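Joining brackets to a block, does the slot do anything?

bsykora
I keep reading that a slotted block holds an L bracket square all by itself. I don't buy it. My Dranance kit says to drop the bracket in and put a spacer on each side, and mine still leans. Paid 22 for the set, too.

natalia_p
Are your spacers the same height? Mine weren't.

bsykora
Same height. Checked twice on Sunday.

hourani14
Then it's the slot. I've never seen a spacer fix a sloppy slot, whatever the leaflet claims.

natalia_p
Disagree. Spacers snug against the post help a lot. They don't have to reach the top of it either.

hourani14
Help until you put a load on it, maybe. Got a picture of this miracle?

natalia_p
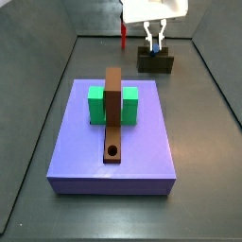

Brown bracket in the purple block, a green spacer on either side. Hole end toward the front.

hourani14
Looks tidy. Doesn't tell me what happens when somebody leans on it.

bsykora
I had my hole end at the back. Would that matter?

natalia_p
Try turning it before you buy anything else.

hourani14
I'd still measure the slot.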